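Why Is White Stuff White?

By the Fesico Kids' Science Page

Have you ever poured yourself a glass of milk and wondered where all that white comes from? Milk is mostly water, after all, and water is clear as can be. Snow is made of water too, and so are clouds! So how can the same clear stuff turn as white as a clean bedsheet? It's a lovely puzzle, and to get to the bottom of it we have to start with light.

Sunlight looks plain, but it is really a big mix of colors all traveling together. You've met those colors before, in rainbows and in soap bubbles (and maybe on the wall, when the sun comes through a glass of water on the windowsill). When every color reaches your eye at once, your brain puts them together and says, "White!"

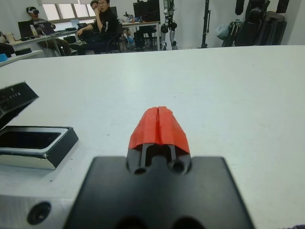
Now, a red apple looks red because its skin soaks up most of the colors and sends the red part back to you. A green leaf does the same kind of thing with green. A white thing is more generous. It hardly keeps any color for itself and bounces nearly all of them back, in every direction you can think of. And a black thing is the greediest of all — it soaks up almost everything, so very little light gets to your eye.

Let's go back to the snow. One tiny piece of ice is clear, like a little window. But a handful of snow has a huge number of icy edges in it, with air in between, and every time light meets an edge, some of it bounces. It bounces and bounces, and by the time it comes out again all the colors are still mixed together. So you see white. Milk works this way too, only with tiny drops of fat floating in it, far too small for you to see.

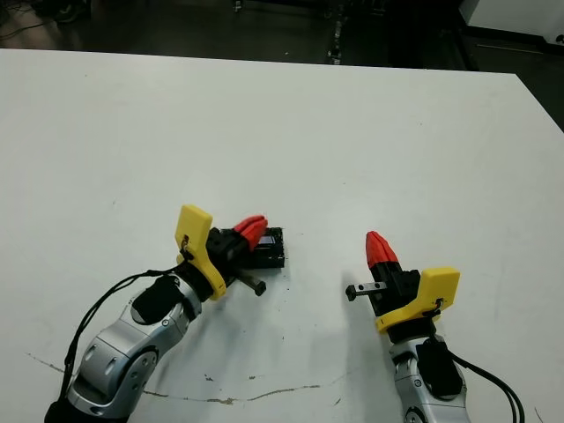
A white tabletop sends back most of the light that lands on it. The black, red and yellow parts keep more for themselves.

You can try this at home. Ask a grown-up for a clear ice cube and something to crush it with, put the cube inside a folded dish towel, and let your grown-up give it a few good whacks. Open the towel and look. The very same ice has turned white! If you leave it in a bowl and come back later, it will have melted into clear water again.

There's one more thing about white, and it's handy to know in August. When something soaks up light, it warms up. That's why a black T-shirt feels so hot on a sunny playground and a white one feels cooler. In some sunny places people paint their houses and roofs white for just this reason. Next time you're outside on a bright day, put one hand on something dark and one hand on something white (careful, dark metal can get very hot!) and see which one feels warmer.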